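So this is my write-up for the second half of the health data class, and fair warning, I changed my question twice before June. I started out wanting to compare two blood cancer drugs head to head (ha!) and ended up with something a beginner can finish: how much does the *schedule* of clinic visits change what a relapse curve looks like?

My partner on this was Emrys Price, who did the plotting code. Anything wrong in the text is mine.

## What I was trying to find out

In a follow-up study of people with slow-growing lymphoma, you don't know the exact moment the disease comes back. You know the scan was clean at one visit and wasn't clean at the next one. So the "relapse date" in the spreadsheet is really the date of the visit that caught it, and if your visits are far apart, everybody looks like they stayed well a bit longer than they did. I had read that sentence in our course notes three times and it never sank in until I made the fake patients and watched it happen on my own laptop.

## The data

We used the Olmedo teaching set, which has 116 made-up patient records with a start date, a treatment arm and a relapse time down to the day. Real studies never get that last column, so it's great for cheating! I could hide the true times, pretend to run a clinic, and then peek.

The two arms are called Herkuvance and Elance. Those are just the labels in the set, and I kept them even though Emrys wanted A and B.

## What I did

1. Took the true relapse time for each record.
2. Moved it forward to the next pretend visit, first with visits every 6 months and then every 8.
3. Drew the survival curves for each version.
4. Repeated the whole thing 2000 times on resampled records, so I wasn't fooling myself with one lucky draw.

Step 4 took forever the first time (I had put the file loading inside the loop, oops). I moved one line and went to make a sandwich and it was done before I sat back down.

## What came out

The curves turn into stairs. With the true times you get a nice ragged slope, and with visits they drop in big chunks right at the visit months. The median moved later in both arms, and it moved more with the longer gap, which makes sense once you think about it for a minute.

The part I liked best came when I gave one arm the shorter gap and the other arm the longer one. Now the arm with fewer visits looked better, and I hadn't touched a single patient! Ms. Ikham had hinted at this when we turned in the proposal and I totally missed the hint.

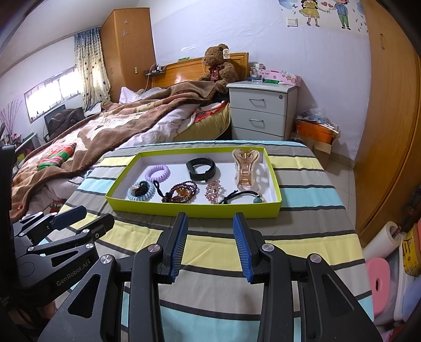 ## Stuff I'd fix

I let every pretend patient show up on the exact day, and real people get the flu or move away or forget. I'd like to add missed visits next, and people who drop out for good, because right now my code just assumes everyone is very well behaved.

I also only looked at relapse. Deaths without a relapse count as events in progression-free survival too, and those dates are usually known to the day, so they shouldn't get bumped to the next visit. I noticed this the night before it was due. The code has a comment where that part should go, and Emrys has already started on it in his copy.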